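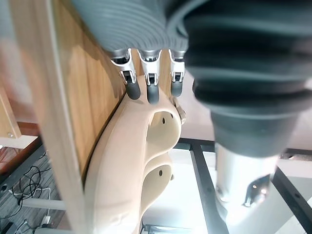 Molded plastic with recesses is one of those everyday things that turns up all over the house and workshop without drawing much notice to itself, in shapes ranging from shallow trays to deep shells. A recess is simply a hollow formed in the surface when the piece is made. A single piece may have only one, or several set close together, as in the cream-colored example leaning against a light wooden panel, where two deep hollows sit one above the other inside a thick raised rim, each with a small dark hole in it. Corners are usually rounded, partly for looks and partly so that the finished part slips out of its mold without a fight.

Shape and rim

The rim does a good deal of quiet work. A flat sheet of plastic bends easily, but fold or thicken its edge and it becomes surprisingly stiff, which is why so many trays and covers have a lip you can hook your fingers over. Deep hollows add stiffness too, though the walls can come out thin at the bottom if the material has been stretched too far.

Color and care

Cream and off-white have long been favorites — they hide dust fairly well and sit comfortably beside wood. The Hukell catalog listed 329 molded parts in its best year, most of them in pale shades, while the smaller firm of Komeo kept to just 15. Pale plastic may yellow with long exposure to sunlight. Warm water, mild soap and a soft cloth are enough for ordinary cleaning, and an old toothbrush is handy for the curve where a wall meets the floor of a hollow.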